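Enda Corrigan
January · 9 posts

1/ OK so a few of you asked what I've been doing in the box room every night since Christmas. I'm teaching a robot to open doors! In simulation, because the real arm is still in bits on my bench and I only have the one real door.

2/ The arm is a Pandetti kit, 8 motors, bought secondhand from Radu Pascu, who swore all the screws were in the bag. (They were not.)

3/ Each practice run starts in a different made-up house. I've got 79 doors loaded now and the sim picks the door, the room, the colors, the clutter, everything. Some of the decorating is pretty wild.
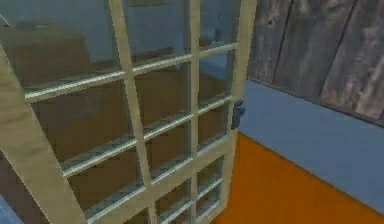
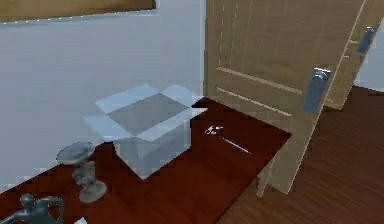
Two of the practice doors, both already swung open: glass panes in the first, lever handles on the second.

4/ I love that orange floor way more than I should. Might do the hall.

5/ Handles are the hard part. The little navy block on the glass door is a totally different grab from a lever, and my first version treated everything like a lever and just pawed at it.

6/ See-through stuff is next on my list. Glass panes, and that clear open carton by the wall. My depth code hates all of it.

7/ Numbers, for the people who like numbers: over 3,000 runs so far, and last night's batch got the door open 71 percent of the time. I did a small dance in my socks.

8/ Bríd Ní Chonaill thinks I should randomize hinge stiffness too. She's right and I'm annoyed, that's my whole weekend gone.

9/ Real arm goes on the bench at the Jalasdale workshop once the new screws get here. Will post video, good or bad!

14 comments · 32 shares

More from Enda Corrigan
Wiring the Pandetti gripper without crying
Which cheap depth camera should I get?
Jalasdale workshop open night, what to bring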